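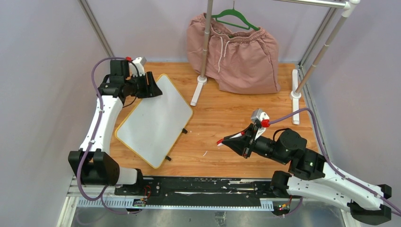 4.2 Small encouragements in shared study spaces

When we began talking with adult learners at the Stodamstead evening college, we expected to hear mostly about timetables, child care and the long drive home in January. We did hear about those, and at some length, but people kept coming back to something smaller: the notes that other people had left for them. A line on a whiteboard, a few words inside a borrowed textbook, a card taped above the kettle. Of the 1,438 diary entries we collected, almost 70 dwell on a written message of this kind, and many of those were written late in the evening, when the writer was tired and thinking of giving up on the course (Khoo, in our earlier interviews, found much the same among night-shift bakers).

We had supposed that longer and more personal notes would be favoured, and were a little surprised by how fondly the plain ones were remembered. A learner in the bookkeeping stream wrote that she had "read the silly thing every night for 9 weeks" and would have missed it had it been wiped off. Handwriting seemed to matter to her, and colour too, though she was the only one to mention colour at any length. 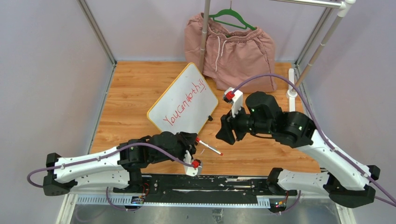 Figure 3. A short handwritten message in red on a small whiteboard: "You can do this".

Yoga Oei, who coded the diaries with us, sorted the messages by whom they seemed to address. Those written to "you" were quoted word for word far more often than those written to "everyone" or "students", which tended to be paraphrased. We return to this point in Section 5, alongside the Plullamar diaries.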